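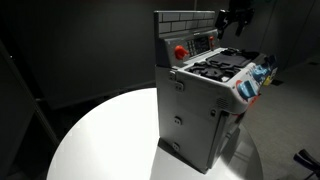 Cuisinière Famden pour enfants : notre avis après deux mois

Le plastique gris clair, les fausses briques en relief, les deux boutons rouges : sur le principe, rien de neuf au rayon dînette. Famden promet pourtant « des heures de jeu autonome ». J'ai lu cette phrase sur tellement de boîtes que je ne la vois plus.

Montage

La notice compte 17 étapes, dont la moitié aurait tenu sur un seul schéma. Deux clips ont résisté et j'ai fini à genoux sur le tapis, à pousser avec la paume. Comptez une bonne soirée si vous collez aussi les autocollants - et ils se collent de travers, je vous préviens.

À l'usage

Ma fille de quatre ans a adopté le gros bouton rouge tout de suite. Le pavé de petites touches l'a occupée trois jours. Les grilles noires ont un relief ondulé assez marqué et les casseroles de sa vieille dînette y tiennent mal, alors tout finit sur la plaque plate. Côté nettoyage, les joints entre les briques retiennent la poussière et le chiffon passe par-dessus sans rien prendre. Il faut une brosse à dents.

Quant aux fameuses heures de jeu autonome, la plus longue séance sans m'appeler a duré le temps d'un café. Avec son cousin, c'est nettement mieux.

Le prix

Payée 166 euros chez Drudmont, en janvier. Pour du plastique, je trouve ça cher. Le modèle Brurora d'une amie coûte moins, prend moins de place et occupe les enfants tout autant, même si ses boutons tournent dans le vide.

Je la garde, elle sert. Je ne la rachèterais pas à ce tarif - d'occasion, pourquoi pas.

Avis publié le 21 mai 2026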